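Household Materials and Maintenance
Unit 6: Kitchen Surfaces and Cleaning Agents
Handout prepared by Sabina Majumder. Revised December 20, 2018.

Read this before the practical session. You will need your stain chart from Unit 4 and the glossary at the back of the course pack.

1. What soil is made of

Most kitchen soil is a mix. Grease holds dust, dust holds starch and sugar, and hard water leaves minerals over all of it. A cleaner that works on one part may leave the others where they were. For this reason a greasy shelf wiped with plain water feels sticky afterward.

For this course we sort soil into four groups:

Fats and oils: cooking spatter, butter, hand grease
Proteins: egg, milk, meat juice
Sugars and starches: jam, flour paste, spilled soda
Minerals: lime scale, rust marks, dried tap water

2. The pH scale in practice

Water is neutral, at pH 7. Acids are below that number and alkalis are above it. Household vinegar is usually between 2 and 3. A baking soda solution is a little over 8. Ammonia cleaners are higher, often 11 or more.

Acids dissolve mineral deposits. Alkalis break up fats and loosen proteins. Dish soap is close to neutral and works by a different route: one end of each molecule holds on to water and the other end holds on to oil, so the oil can be rinsed away.

Never mix bleach with an acid or with ammonia. Both mixtures give off poisonous gas. This question is on the written test every April.

3. Contact time

Students tend to spray and wipe at once. A disinfectant has to stay wet on the surface for the time printed on its label, and this can be several minutes. Clean first, then disinfect. Soil left on the surface uses up the active ingredient.

In Saulius Laur's class trial, 42 tiles were smeared with the same cooking fat and wiped after different waiting times. Tiles left for 9 minutes needed far fewer strokes than those wiped right away. The full table is in the course pack on page 44.

4. Matching the cleaner to the surface

Painted cabinets: mild dish soap, soft cloth, dry at once. Strong alkalis dull paint.
Stainless steel: dish soap, wipe with the grain. Keep bleach off it.
Natural stone: neutral cleaner only. Vinegar etches marble and limestone.
Finished wood: barely damp cloth. Standing water lifts the finish.
Molded plastic: dish soap. Scouring powder leaves scratches that hold dirt.

For each surface, write down the group of soil you expect to find on it and the mildest cleaner that should remove it.

Kitchenette cabinets and counter; wooden table with a black plastic housing
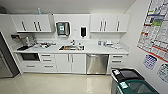
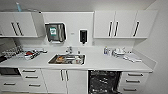
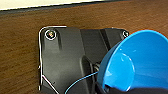 5. Questions for discussion

Why does hot water help with butter but set egg?

A label says "all-purpose." Which two surfaces in section 4 would you still keep it away from?

Zane Pētersons argues in the assigned reading that most homes need only three cleaners. Name the three you would keep and say what each one cannot do.

Written answers go to Uldis Toom. One page is enough.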